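Advance Voting Arrangements for the Skarnden District Council

The District Elections Office has confirmed the arrangements for the council election this April. Two seats are to be filled, one in Wonberg and one in Weldu. The Wonberg seat has been vacant since the previous member moved out of the district. The Weldu seat comes up at the end of its regular term.

Nomination papers must carry the signatures of 100 registered voters from the ward concerned. Candidates in Weldu should note that the requirement was 200 under the former rules, and that older copies of the form still show that number. Papers submitted on the older form will be accepted.

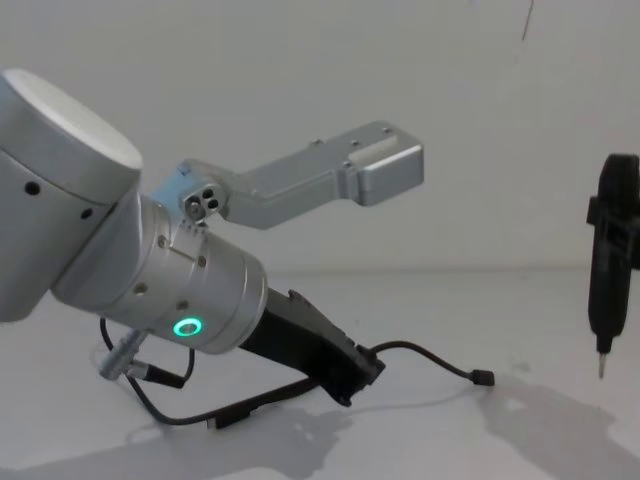
Advance voting will be held at the district offices in Skarnden from 9 a.m. to 6 p.m. Voters who have changed address within the district should bring one document showing the new address. Requests for mail ballots must reach the Elections Office before the close of nominations. Ballots returned by mail are counted with the advance vote, after the polls close.

At the last council election the Wonberg seat was decided on a recount, and 299 ballots were set aside for review. Most of these had been marked for more than one candidate. The ballot has since been redesigned, with a single column of names and a wider space between them. Sample ballots are available at the front desk and at the Weldu library.

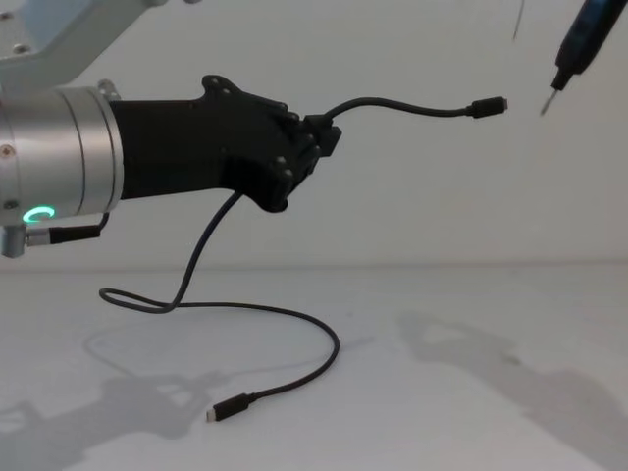 Ayana Endale wrote to the office that the new ballot is easier to read, but that voters in the outlying parts of Wonberg still have no advance polling place of their own. She asked that the hall on Zulix Road be opened for at least one evening. The office has referred her request to the council, which will consider it at its next regular meeting. Any additional location will be announced in this newsletter and posted at the district offices.

Residents who wish to serve as poll clerks may apply in person until noon on the last day of nominations.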